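# 가면을 벗는 시간: 《하르노》의 컷 세기

영화비평 실습 학기말 프로젝트 보고서

## 1. 왜 이런 걸 셌는가

시작은 말다툼이었다. 트로스트브리지 상영관에서 《하르노》를 보고 나오는 길에 한 팀원은 "주인공이 가면을 너무 자주 벗는다"고 했고, 다른 팀원은 "한 번도 제대로 안 벗는다"고 했다. 같은 영화를 나란히 앉아서 본 사람들이었다. 둘 다 팝콘값은 남이 냈다.

히어로 영화에서 가면은 골치 아픈 소품이다. 배우 얼굴에 돈을 썼으니 제작사는 보여 주고 싶고, 설정상 정체는 숨겨야 한다. 그래서 많은 영화가 적당한 핑계를 만든다. 헬멧이 반쯤 깨지거나, 헬멧 안쪽에 친절하게 조명이 들어오거나, 빗속에서 굳이 벗고 독백을 한다. 《하르노》는 이 세 가지를 다 쓴다. 우리는 느낌으로 싸우는 일을 그만두고 컷을 세기로 했다. 지도 선생님은 계획서를 읽고 "이걸 정말 다요?"라고만 적어 주셨는데, 우리는 이를 승인으로 해석했다. 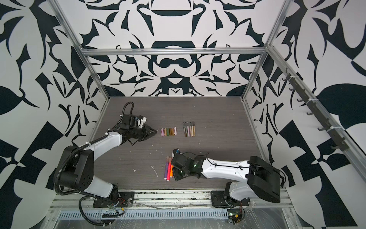
세는 일에는 정의가 먼저 필요하다. 첫 회의는 '얼굴이 보인다'는 말의 뜻을 정하다가 끝났다. 눈만 보이면 얼굴인가? 턱만 보이면? 물웅덩이에 비친 얼굴은? 결국 다음과 같이 정했다.

- **노출**: 두 눈과 입이 같은 컷 안에서 모두 보이는 경우
- **부분 노출**: 눈이나 입 중 하나만 보이는 경우
- **은폐**: 가면을 쓰고 있어 둘 다 보이지 않는 경우
- **부재**: 주인공이 화면에 없는 경우

뒷모습은 가면을 썼든 안 썼든 은폐로 넣었다. 이 결정은 나중에 후회했지만, 그때는 이미 전반부를 다 센 뒤였다.

## 2. 결과

본편의 컷은 모두 1,554개였다. 엔딩 크레디트와 그 뒤에 붙은 짧은 장면은 뺐다. 속편 광고를 작품 분석에 넣을 것이냐를 두고 한 차례 더 다퉜는데, 그 장면을 본 사람이 한 명뿐이라 싱겁게 끝났다.

| 구분 | 컷 수 |
|---|---|
| 노출 | 300 |
| 부분 노출 | 68 |
| 은폐 | 200 |
| 부재 | 나머지 전부 |

표를 보면 말다툼의 승자는 "너무 자주 벗는다" 쪽이다. 온전한 얼굴이 나오는 컷이 가려진 컷보다 100개 많다. 하지만 진 쪽도 할 말이 있었다. 노출 컷의 상당수가 주인공이 아직 평범한 측량 기사이던 도입부에 몰려 있다는 것이다. 가면이 생기기도 전의 얼굴을 두고 벗었다고 할 수는 없다. 우리는 이 반론을 받아들였고, 그 결과 표 하나로 끝날 줄 알았던 보고서가 이만큼 길어졌다.

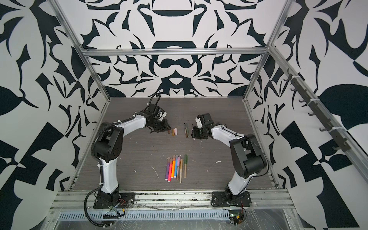 도입부를 떼어 놓고 보면 남는 노출은 주로 두 곳에 모인다. 하나는 악당 젤레나크와 마주 앉는 식당 장면이고, 다른 하나는 결말이다. 식당 장면은 이 영화에서 가장 잘 찍힌 부분이라고 생각한다. 두 사람은 서로의 정체를 알면서 수프 이야기만 한다. 컷은 길고 카메라는 거의 움직이지 않으며, 젤레나크가 소금을 건네는 동작 하나가 앞의 추격전 전체보다 무섭다. 물론 예고편에는 추격전만 나온다.

결말은 사정이 다르다. 주인공은 무너지는 댐 위에서 가면을 벗는데, 왜 벗는지는 영화가 설명하지 않는다. 숨이 찼을 수도 있다. 음악은 이것이 위대한 순간이라고 우기고, 우리는 세 번째로 돌려 볼 때부터 음소거를 했다. 소리를 끄고 보니 그냥 더워 보였다.

## 3. 부분 노출이라는 편법

가장 수가 적은 항목이 가장 재미있었다. 스베토자르 바녜크 감독은 이 68개 컷에 공을 많이 들인 것 같다. 깨진 가면 틈의 눈 하나, 목도리 위로 드러난 콧등, 환기구 창살 사이의 입. 대사가 있는 컷에서는 꼭 입이 보이고, 대사가 없는 컷에서는 눈이 보인다. 단순한 규칙인데 한 번도 어긋나지 않는다. 가면이 어느 쪽으로 깨졌는지는 장면마다 바뀌므로, 감독이 소품의 연속성보다 이 규칙을 더 아꼈다고 볼 수 있다. 왼쪽이 깨졌던 가면이 계단을 내려오는 사이 오른쪽이 깨져 있다. 팀원 하나는 이를 상징이라고 주장했고 두 쪽짜리 해석까지 써 왔다. 본 보고서에는 싣지 않았다.

전작 《오스텐》과 비교하면 차이가 더 또렷하다. 《오스텐》의 주인공은 가면을 쓰고도 목소리 하나로 버틴다. 얼굴 없이 감정을 전달해야 하니 어깨와 손이 바쁘고, 그 덕에 몸 연기가 좋다. 《하르노》의 배우는 얼굴로 할 수 있으니 얼굴로 한다. 게으르다는 뜻은 아니고, 어깨가 쉬고 있다는 뜻이다.
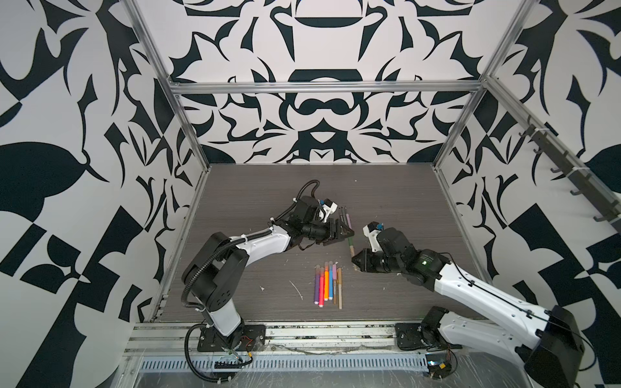

**우빗 쿰사**
컷 집계 및 본문 집필

집계는 장면 단위로 나누어 맡고, 애매한 컷은 목록으로 따로 모아 회의에서 표결했다. 표결이 동수로 갈리면 부분 노출로 처리했다. 그러니 위에서 칭찬한 부분 노출 항목에는 감독의 공뿐 아니라 우리의 우유부단함도 조금 들어 있다. 3월 중간발표 때 이 점을 지적받았고, 그 자리에서는 "방법론적 신중함"이라고 답했다. 이 자리를 빌려 정정한다.

## 4. 색은 어디까지 말할 수 있나
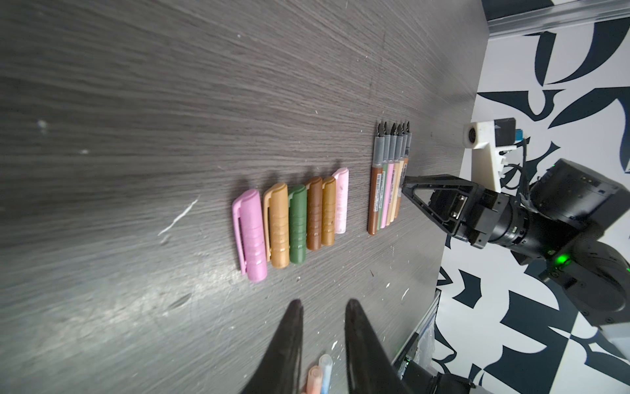
중간발표 이후 색채 분석을 덧붙였다. 가면을 벗은 장면과 쓴 장면의 색조가 다르다는 인상이 팀 안에서 드물게 일치했기 때문이다. 벗은 장면은 따뜻하고 쓴 장면은 차갑다. 여기까지는 쉬운데, 식당 장면에서 막혔다. 벽도 갈색, 식탁도 갈색, 젤레나크의 외투도 갈색, 수프마저 갈색이다. 처음에는 기록지에 전부 '갈색'이라고 적었고, 그 기록지는 아무 쓸모가 없었다. 사진 속 마커 뚜껑만 봐도 황갈색, 보통 갈색, 금빛 갈색이 분홍 계열, 올리브색 뚜껑과 섞여 한 줄에 놓여 있고, 나란히 있으니 셋이 다르다는 걸 누구나 안다. 떼어 놓으면 자신이 없어진다. 그래서 색 이름을 따로 적는 방식을 버리고, 같은 장면의 정지 화면을 두 장씩 붙여 놓고 어느 쪽이 더 노란지만 적었다. 이 방법으로는 젤레나크의 외투가 대화가 진행될수록 벽보다 노랗게 떠오른다는 점을 확인할 수 있었다. 조명 때문인지 후반 보정 때문인지는 화면만으로 가릴 수 없다.

## 5. 한계

가장 큰 한계는 컷의 길이를 재지 않았다는 것이다. 추격전의 컷과 식당 장면의 컷을 똑같이 하나로 쳤으니, 관객이 실제로 얼굴을 보는 시간은 표와 꽤 다를 수 있다. 뒷모습 문제도 남아 있다. 댐 장면에서 주인공은 가면을 벗은 채 오래 등을 돌리고 서 있는데, 우리 분류로는 은폐다. 영화의 클라이맥스가 정의 한 줄 때문에 반대쪽 칸에 들어간 셈이다.

다음 학기에 이 주제를 이어받는 팀이 있다면 컷 길이부터 재기를 권한다. 기록지 원본은 공유 폴더에 있다. '최종', '최종2', '진짜최종' 가운데 맞는 것은 '최종2'다.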